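I spent most of August with Nedix open in one window and a pile of slow queries in the other, so I figured I'd write it up while the annoyances are still fresh. Nedix is a desktop client for MySQL and MariaDB. I paid for my own license, and I moved to it from plain command-line work plus a folder of shell scripts I'm a little too fond of.

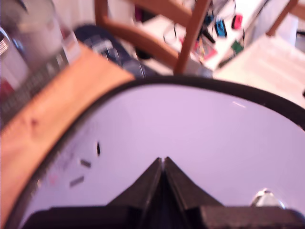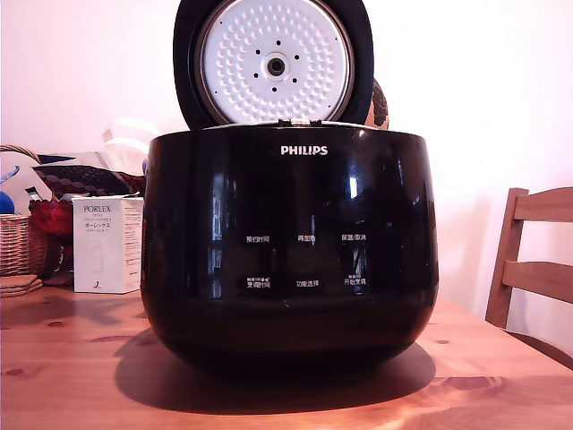
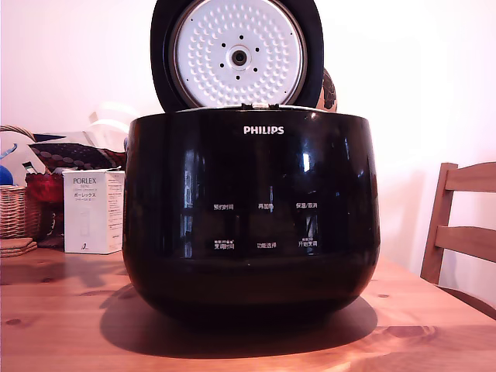
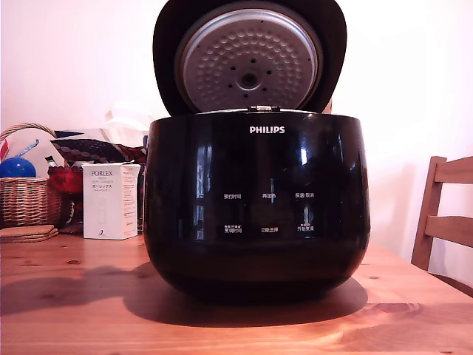 Nedix is what I'd call a medium-sized client. It has a query editor, a schema browser, a process list, a variables page and a thing called the Plan View, and it doesn't try to be your dashboard or your backup system as well. What sold me is how the main toolbar is laid out. Think of the front of the rice cooker, two rows of three labels under the brand name and you're done. Nedix has about that much on its toolbar too, and I had the whole thing in my fingers by lunch on the first day. Compare that with Junetti, which I used for a year at my last job and which has so many little icons that I kept killing my connection when I meant to format a query!

Installing it was boring in the best way. I pointed it at our staging server through an SSH tunnel, it read my existing config file, and it asked me one sensible question (which key to use). Our staging box is called Figueroa, don't ask, and it has 432 tables in one schema because it grew out of an old inventory system. The browser loaded all of them without choking. Typing a couple of letters narrows the list right away, and it matches in the middle of a name, which matters a lot when half your tables start with the same prefix.

### The variables page

OK, this is my favorite part. You know how `SHOW GLOBAL VARIABLES` just dumps everything on you, and then you're piping through a pager or typing `LIKE '%buffer%'` over and over? Nedix puts it all in a searchable grid, and it shows the session value beside the global one. If they differ, the row gets a yellow stripe. I found a `sort_buffer_size` that one of our batch jobs was setting way too high, per session, on every connection. I'd never have gone looking for that.

You can edit values from the grid, but it makes you confirm, and it shows you the exact `SET` statement first. It can also use `SET PERSIST` on servers that support it. I'd like a way to lock the page to read-only for production connections. There's a read-only flag for the whole connection, but that also blocks the odd little temp table I like to make, so I end up turning it off.

### Plan View

It draws `EXPLAIN` output as a tree, with the expensive steps in red. Pretty! Also a bit trigger-happy with the red. It flagged a full scan on a lookup table with 9 rows, which, come on. When I ran a real stinker through it (a report query with a derived table and two left joins) it pointed straight at the missing index, so I forgive it. Zdenka Vukadinović on my team prefers the raw `EXPLAIN ANALYZE` text, and there's a tab for that, with the row estimates next to the real counts.

### What bugs me

- The result grid stops at 200 rows unless you change it, and the notice saying so is in tiny gray text at the bottom. I reported a "missing" customer before I spotted it. Embarrassing.
- Autocomplete gets confused by aliases inside a CTE. It'll offer columns from the outer query and nothing from the inner one.
- Exporting to CSV writes NULL as an empty string by default. There's a setting, but it's buried in the export dialog under "More," and it doesn't remember what you picked last time.
- Dark mode has a shade of blue for keywords that I can barely read at night. You can't change just that one color, you have to swap the entire theme.

I wrote to support about the CTE thing and got a reply from Stavros Živković within the day. He sent me to the Betia channel (that's what they call their preview builds, and yes, I assumed it was a typo too). The preview does handle the simple cases. Nested ones still trip it up, and it crashed on me twice while I had a large result open, so I went back to the regular build for work.

### Memory and speed

It sits at roughly 2 GB with my usual mess of tabs open, which is a lot for a client. Closing result tabs does give the memory back. Scrolling is smooth, search in the grid is instant, and the process list refreshes without stealing focus from the editor. Junetti used to do that last one constantly and I'd end up typing half a `WHERE` clause into a filter box.

So, would I buy it again? Yep. I still keep the command-line client around for quick stuff and anything scripted, and I wouldn't push Nedix on somebody who logs in once a month to fix a row. For daily schema work and query tuning it's been worth the money. I'm going to try the schema compare feature next, once I've cleaned up enough of Figueroa that the diff fits on my screen.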